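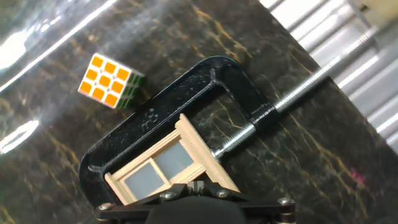
A little wooden window held in a C-clamp, with a puzzle cube for company.

How does a clamp squeeze so hard?

I love clamps. I know that sounds like a funny thing to love, but stick with me! A clamp is like a very patient friend who will hold something for you all night long and never once ask if you're done yet.

The kind I want to tell you about is called a C-clamp, and you can probably guess how it got its name. The big black part is bent into the shape of a letter C. That part is called the frame. It's made to be very stiff, so when you push on the inside of it, it hardly bends at all. Then there's the long silver part, and that's the screw. The screw is where the magic happens (well, it's science, but it feels like magic to me).

A ramp that goes around and around

Do you see the thin lines going around the screw? Those are called threads. They aren't lots of separate rings. They are one long ridge that winds around and around the rod like the stripe on a candy cane.

You can make one yourself. Cut a triangle out of paper so that it looks like a ramp, a slope you could roll a toy car down. Color the sloping edge with a marker. Now wrap the triangle around a pencil, starting with the tall end, and keep the flat bottom edge lined up as you go. Look at your colored edge. It winds down the pencil just like a thread! So a screw is really a ramp that somebody wrapped around a pole.

Why would you want a ramp? Think about a heavy box you need to get up onto a porch. Lifting it straight up is hard. Pushing it up a long ramp is much easier, but you have to push it farther. A screw makes the same kind of trade. You turn it a long way around, and the tip only creeps forward a tiny bit, but it creeps forward with a really strong push.

Let's do some numbers. Say your fingers travel 16 centimeters to turn a handle all the way around, and the tip of the screw moves just 1 millimeter. That's 160 times less distance! If nothing rubbed, the push would come out 160 times stronger. Real screws do rub against their threads, so a lot of that gets used up. You still end up with plenty.

The rubbing is good for something, too. It's called friction, and it's the reason you can let go of a clamp and it stays put. The squeeze tries to push the screw back out, and friction says no.

What about the little window?

The window is the sort of thing you'd find in a dollhouse. It's pale wood, with two cloudy blue-gray panes and a thin strip of wood between them. That strip has a great name - it's a muntin. Say it out loud. Muntin! I made up a dollhouse town called Noltoden when I was small, and every house there had muntins once I found out the word.

Small wooden things like this are often put together with glue, and glue needs time. When you press two pieces of wood together, the glue spreads into a thin layer and soaks into tiny gaps in the wood. If the pieces wiggle while it dries, the joint can come out weak or crooked. You could hold them with your fingers, but I've tried that and my nose always starts to itch.

You do have to be careful, though. Soft wood can get a dent from the tip of a screw. I tuck a scrap of cardboard or wood under each end of the clamp when I'm working on something I care about, and I stop turning as soon as it feels snug.

Try it at home

You'll need a grown-up, a C-clamp, two craft sticks, some white glue, waxed paper and 4 small squares of cardboard.

Put a dab of glue between the sticks and wrap them in a bit of waxed paper. Put two cardboard squares on each side, then slide the whole sandwich into the clamp. Turn the screw gently until the sandwich can't slip. Keep your fingers out of the gap! Leave it overnight, and in the morning unscrew the clamp and try to pull the sticks apart.

Then go on a screw hunt. Jar lids have threads, and so do light bulbs and the caps on water bottles. My best find so far was a piano stool that goes up when you spin it.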